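Kelari Handheld Demonstration Study
Progress report to the Villanueva Fund
Second reporting period, submitted October 12, 2022

Summary

The study asks whether two-handed table tasks can be taught to a pair of robot arms from demonstrations given by people holding the grippers themselves, with no arms in the room. In this period we finished the main round of recording, trained the first full set of policies and ran the first comparison against our older teleoperated data. The handheld data did better on picking up and placing, and worse on tasks where the two hands have to meet. Spending is in line with the plan. One item, the second test site, is behind.

Work done in this period

We recorded 966 demonstrations, of which 132 were set aside after checking. Most of those were rejected because the tracking of one gripper dropped out part of the way through, usually when one hand passed in front of the other. A smaller group had a good track but a gap in the finger opening signal, which we traced to a loose connector and have repaired. Rejected recordings have been kept, as they may be useful for testing the tracking on its own.

The tasks are the same as those listed in the proposal: moving a bowl, stacking cups, opening and closing a lidded box, and folding a small cloth. We added transparent objects to the bowl task, which had been planned for the next period. The reviewers of the proposal asked for this and it was simple to bring forward.

Each operator wore or held the equipment for short sessions with a break between them. We had allowed for longer sessions, but the quality of the recordings fell towards the end and the shorter ones gave more usable data per hour.

Both grippers are cabled for power and data. The left one carries a white plate with a pattern of black dots, which is used to find its position. Operators keep the plate facing upwards as far as the task allows, and the written instructions now say so on the first page. Work on the clear glass bowl is done on a pale sheet laid over the board, with the right gripper brought in over the bowl. 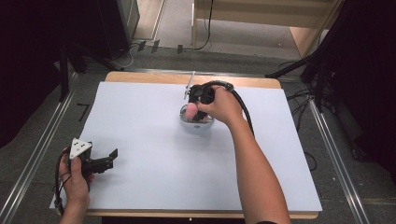
Why not simply teleoperate the arms and record that? Teleoperation is slower for the operator and ties up the arms for the whole session, so the same budget gives fewer demonstrations and fewer kinds of movement.

The cost of the handheld method comes later, when the recorded paths have to be turned into motions the arms can follow. Some paths a person takes without thinking are outside the reach of our arms, or bring the elbows together. Our conversion program, Keno, now checks each path against the joint limits before training and either adjusts it or leaves it out. Adjusted paths are marked in the data so that their effect can be measured separately.

Results so far

We trained one policy per task on the handheld data and one on the teleoperated data, using the same network and the same training time. Each policy was then run 100 times on the arms, with starting positions drawn from the same list.

On the bowl and cup tasks the handheld policies completed more runs. They also moved more smoothly and paused less before closing on the object. On the lidded box the two were close enough that we don't wish to claim a difference. On the cloth the teleoperated policy was clearly better. Looking back through the failed runs, the handheld policy tended to bring the second arm in late, and by then the corner of the cloth had moved.

We think the cause is a small timing error between the two grippers. Their clocks are matched at the start of each session but drift apart afterwards. A correction has been written and is being tested on old recordings. If it works, the cloth policies will be retrained without any new recording.

The transparent objects were harder than the solid ones for both methods — the camera images give little to go on apart from the rim. We have no firm result here yet.

Delays and changes

The test site at Wokness was due to open in this period. The arms have been delivered but the safety inspection has been put back, and we can't run them until it is done. The other work doesn't depend on this, and the runs reported above were all made at our own laboratory.

We ask the Fund to agree to one change. The proposal included 2 rounds of recording of equal size. We would like to make the second round smaller and spend the time saved on runs with the arms, where we are short of evidence.

Next period

Retrain the cloth policies with the timing correction.
Complete the transparent bowl runs for both methods.
Open the Wokness site and repeat the cup task there with no retraining.
Release Keno with a short manual and a sample of the recordings.

A statement of spending is attached separately.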